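About Us

Welcome, and thank you for stopping by! We are the Mildale Robotics Club, an after-school group for anyone at Mildale who likes to build things, take things apart, or sit next to somebody who does. You don't need to know how to code when you walk in, and you don't need to own a single tool. Plenty of our members came the first time because a friend was going and there were snacks (there are still snacks, and you are still welcome to come for them).

How we got started

The club began in August with two students, one borrowed classroom, and a kit arm that could wave hello and not a great deal more. Yiran Tan, who teaches physics here, agreed to stay late and unlock the door, and she has been staying late ever since. Marin Begović joined her as our second coach after his own daughter signed up, and he looks after the mechanical side of things, which covers everything from stripped screws to the long talks we have about cable ties.

What we work on

Our big project is called Jin. The idea is easy to say and has kept us busy for a long while: put ordinary things on a table, ask the arm for one of them, and have it pick up the right one and set it in the basket. We call it the grocery table, even though the things on it change all the time and not all of them would be found at the store.
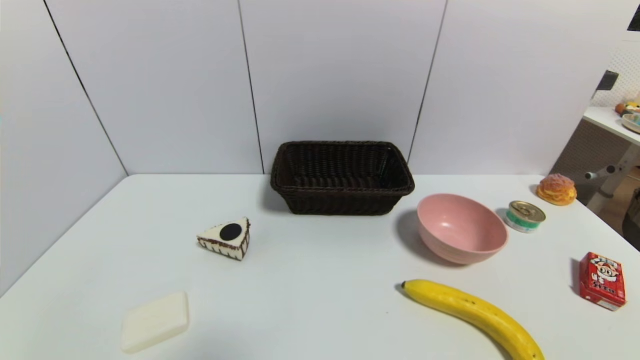 The grocery table, with the basket at the back.

We like this kind of work because every shape asks something different of us. A can with straight sides is a friendly thing to grab. A bowl has to be taken by the rim or not at all, and a round pastry likes to roll away just when you were feeling good about it. The students keep a shared log of every try, good and bad, and the last time we looked it had 1,589 entries in it. Some of the notes are very serious and some of them are mostly exclamation marks, and we wouldn't want to lose either kind.

How the teams are set up

Members choose between the arm team and the vision team, and they can switch whenever they like. The vision team writes Esov, our own program for sorting out what the cameras see. The arm team takes care of the motion, the wiring and the fingers, and also of the big box of spare parts that we really should label one of these days. New members spend their first few visits with both teams — it's the best way we know to find out what you enjoy, and you may surprise yourself!
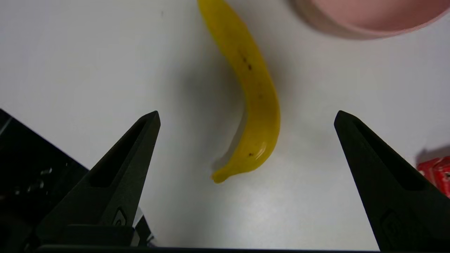
Lining up a grasp is the part that teaches patience, and it is usually the first real job we hand to a new member of the arm team. You learn to bring the arm in slowly, stop, look, and talk it over with your partner before you close anything. With a banana like this one, lying between the two open black fingers, there's the curve to think about, and where along it you want to take hold, and the bowl close by that you would rather not bump. Students have argued happily over a question like that for a whole afternoon, and we let them.

The Cevska Challenge

Each year we take a team to the Cevska Challenge, where school clubs run their table tasks in front of judges and then (this is our favorite part) wander over to see how everybody else did it. Our best run so far scored 357 points. We came home with a long list of things to fix and a trunk full of other people's good ideas.

Come and see us

Families and neighbors are always welcome to drop in and watch. We now have nearly 70 members, so it can get noisy, but someone will be glad to show you around and let you have a turn at the controls. If you'd like to join, help out, or pass along an old laptop, leave a note for Ms. Tan at the front office and she'll get back to you.

Page last updated Mar 9, 2021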